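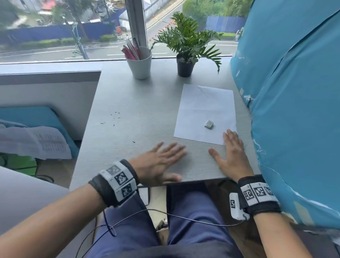 Paper grain and the August mailing

Members who fold their own inserts should check grain direction before the August mailing. Machine-made paper bends more easily along the grain than across it. A fold made against the grain tends to crack at the spine, and the sheet springs back open within a day.

To find the grain, bend the sheet loosely in each direction without creasing it. The direction with less resistance runs parallel to the grain. Senthil Nair keeps the test strips from the Mészáros stock and will lend them on request.
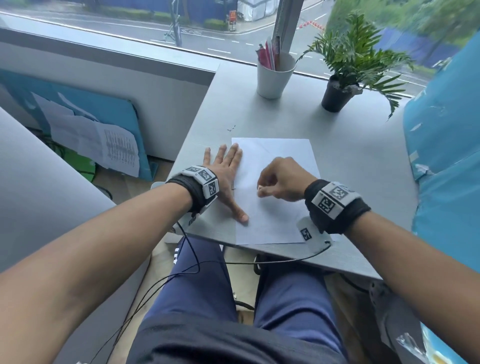 The print run is 3,567 sheets, supplied flat in packs. Store them lying down, wrapped, for at least 24 hours in the room where they will be folded. Paper brought in from a cold hallway takes up moisture at the edges first and goes wavy, and the corners then fail to meet.

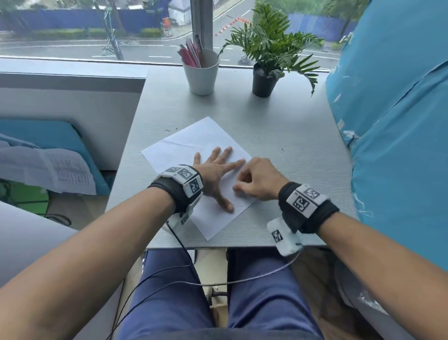

Pressing a sheet by hand at the desk.

Folds should be within 3 mm of square. Return spoiled sheets to Lamisi Yakubu with the pack label attached.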